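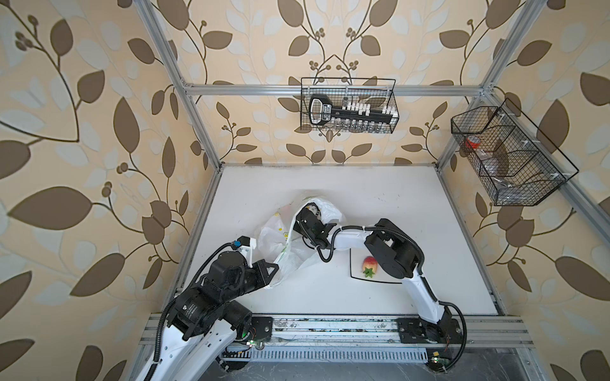

Grellwood to Sell Fake Fruit by the Bag, Bowl Not Included

Grellwood, the home goods firm that has long believed a kitchen looks better with food in it, will offer its Lavametti line of artificial fruit by the bag starting in January.

Shoppers have asked for loose fruit for years, mostly so they can stop gluing theirs back into the centerpiece. The new mixed bag costs $14 and will be sold in 353 stores. It needs no washing and will outlast most kitchen remodels. 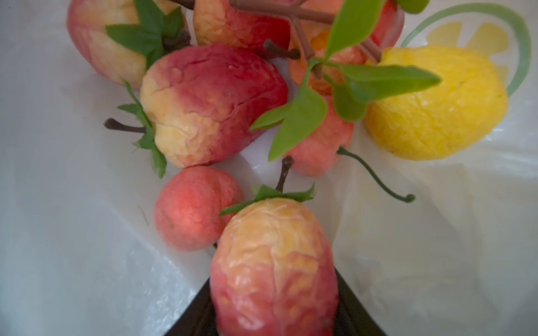
Red-and-yellow apples, leaves and twigs, bagged together.

The Lavametti look favors fruit with a few wrinkles. Grellwood tested a smooth, shiny apple last year and found that guests kept biting it. Sprigs of leaves are part of the mix, for customers who like their fruit to seem recently picked by someone in a hurry.

Matching leaf-and-berry wallpaper from Le Goff goes on sale the same month. Plates are sold separately under the Balico name and may be used for real meals.

Stores can request order forms from the Grellwood trade desk.

1,581 shares | 3 comments

pearhead: My mother-in-law has had the same grapes since I met her. They look better than I do.

dusty_sills: how do you clean these? asking for a whole shelf

marlo77: Fourteen bucks and I still have to buy a bowl.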